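Removing haze and cloudy marks from a glossy white table in a shared lounge

Housekeeping and Cleaning > Furniture > Surfaces
Asked 1/19/24
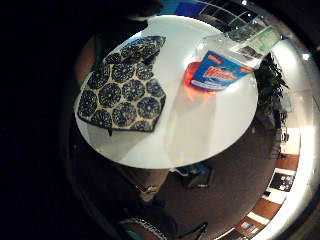
Our residence association is responsible for the furniture in a shared lounge, including a round white table with a high-gloss top. The table was purchased second-hand from Zallness in December and no care instructions were supplied with it. Residents have been cleaning it with whatever is at hand, usually Windex and a cloth, and the top has developed a cloudy haze that is most noticeable in the late afternoon.

The haze can be moved with a cloth but does not come away. When the surface is buffed it looks clear, and by the following morning the streaks are visible again. There is also a dull ring where a hot dish was set down without protection. Residents have since been asked to use the patterned cloth kept on the table.

I would be grateful for advice on the following matters.

Is an ammonia-type glass cleaner suitable for a gloss white top of unknown make? We do not know whether it is lacquer, laminate or something else.

Can the haze be removed without dulling the gloss?

Is the heat mark likely to be permanent?

The floor is carpeted, so any method involving a quantity of water would need to be managed with care. A potted plant also stands close to the edge, and I would prefer to avoid spray drifting onto the leaves.

2 answers

Answer 1 (accepted, 25 votes)

The behaviour you describe is consistent with residue. Marks that shift under the cloth and return overnight are generally a film of old cleaner, hand grease and dust. Damage to the finish would stay in one place.

With respect to your first question, please consult the label of the product you have. Glass cleaners are sold in several formulas, and the directions will state which surfaces are excluded. Where the finish is unknown, I would set the glass cleaner aside until the haze has been dealt with.

The following procedure has served well on the gloss tables in our own building.

Clear the table completely. Move the plant back from the edge and lay an old towel on the carpet below the rim.

Dust the top with a dry microfibre cloth. Grit left on the surface will cause fine scratches as soon as pressure is applied.

Add a few drops of plain dish soap to a bowl of lukewarm water. Wring a second cloth out until it no longer drips, and wipe in straight lines from one side to the other.

Go over the top again with clean water and a well-wrung cloth. This step is frequently omitted, and soap left behind will produce a haze of its own.

Dry immediately with a fresh cloth. Do not leave the surface to air dry.

A heavy build-up may require a second treatment. I would test the first wipe on the underside of the rim or another spot that is not seen. Avoid powders, cream cleansers and the rough side of a scouring sponge, all of which will take the shine off in small patches that cannot be buffed out by hand.

For ongoing care, apply any product to the cloth and not to the table. Doing so also addresses your concern about the plant.

The heat mark is a separate matter. If the ring remains dull after the residue is gone, the finish itself has been affected. On lacquer, a furniture refinisher can sometimes polish it out. On laminate there is little to be done. I would not attempt the mayonnaise or toothpaste remedies that circulate — the first leaves grease and the second is an abrasive.

Comment from the original poster: Thank you. The haze required two treatments and is now gone. The ring is fainter but has not disappeared. We have written to Zallness to ask what the top is made of.

Answer 2 (2 votes)

Vinegar and water, half and half. I have used it on everything in the house for years, including a Dalisay side table in white gloss, with no trouble. Buff with newspaper.

Comment: I would advise caution regarding newspaper on a white surface, as the ink can transfer. Vinegar is also unsuitable for some finishes and for any stone top, and the original poster does not know the material.

Comment: A folded cotton cloth is adequate for a warm mug. For a dish straight from the oven, please use a proper trivet. Heat will pass through thin fabric, particularly if the fabric is damp.

This question has been viewed 94 times.

Related questions
Ring marks on a lacquered sideboard
Keeping cleaning spray off houseplants
Ernirska gloss shelving: which cloth?
Soap spilled on brown carpet, still sticky after rinsing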